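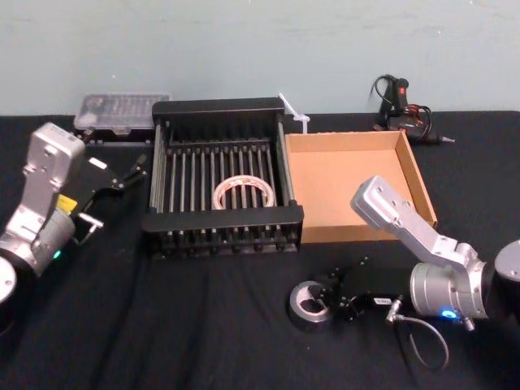
Draining and drying: what the rack does

16 January 2023

I changed how I dry dishes in July and have kept notes since. The question was narrow: does it matter whether plates air dry in a rack or get wiped with a towel, and if it does, which variables control the result.

Water leaves a plate in two stages. The bulk runs off under gravity while the plate is still in your hand or just after you set it down. The remainder is a thin film plus droplets held along the lower rim, and that part has to evaporate. Rinse temperature affects the second stage more than anything else I tried. A hot rinse heats the ceramic, and the stored heat does the evaporating. Thin plates lose this advantage quickly. Plastic never has it.

Spacing comes next. I use every second slot for dinner plates. With all slots filled, the facing surfaces trap humid air and the centers stay damp after 60 minutes. 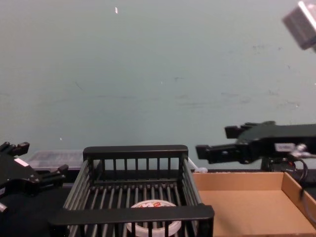
Bowls are worse, because the foot ring on the underside holds a small pool if the bowl is upside down and level. Tilt it. Joyce Muli suggested leaning each bowl on the one behind it, which works for up to 4 bowls before the stack slides.

Hard water is a separate problem. My supply in Zunside leaves white spots on glass no matter how it is dried, unless the droplets are wiped off first. Tapio Keskinen adds a little vinegar to the final rinse. I tested this on 2 glasses against 2 controls and saw fewer spots, though the sample is too small to mean much.

Towels are faster. They also need to be clean and dry themselves, and by the end of a large load mine is neither. I now towel the glasses and knives and leave the rest.

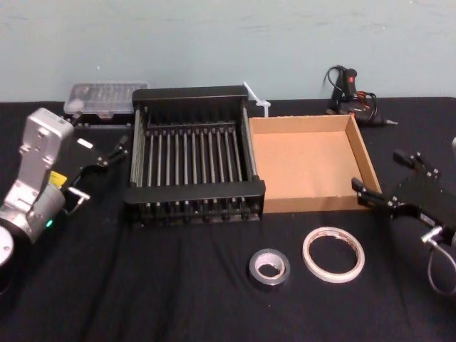 Dish rack, with an organizer box at the back left.

Still to test: a small fan on low, and whether the tray under the rack slows the bottom row.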